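Setting up the wrist camera view in the sim before you touch the real cell

I put this off for two years and just kept tuning on the real arm. Don't be me! If you run one of the little box-handling cells we have at Holach, you can sort out most of your gripper and camera settings in the simulator first, with a coffee next to you and nothing to crash into.

What you need: the cell model, the gripper model with all its links (the simplified one won't do), and your latest calibration file. Mine was from February and that was a mistake, so check yours.

Start with the gripper. Load it, open it all the way, and look at it through the wrist camera. Both fingers should come up evenly on either side of the middle. If one sits higher, your camera mount is rotated in the model. Mine was off by 3 degrees and I spent a whole morning blaming the joint limits (sorry, Trevor).

Next, drop in one plain box. No labels, no tape, no printed textures. You'll want all that later, but for now you're checking geometry, and a busy texture hides a lot. Park the arm so the box is off to one side and the space between the fingers is clear. 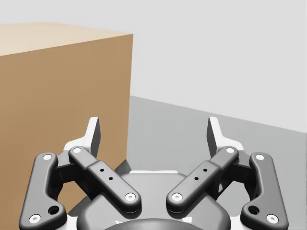 Now run the close command slowly, at 8 percent speed, and watch the links. They should swing in together. If a finger tilts as it comes in, go back and look at the mimic joints, where there's almost always a flipped sign. I had two.

Then open it again and measure the opening in the sim. Ours has to read 71 mm. Grab calipers and check the real one as well, with the power off. If the two don't match, fix the model and leave the real gripper alone.

Shadows are worth turning on, by the way. Gráinne runs with them off for speed, but I like being able to tell at a glance whether the box is sitting on the surface or floating a hair over it. A floating box will give you a lovely grasp in the sim and a bad one in the cell.

Once all that checks out, save the setup under a new name and export the offsets. Keep the old file until you've run a full shift on the new one.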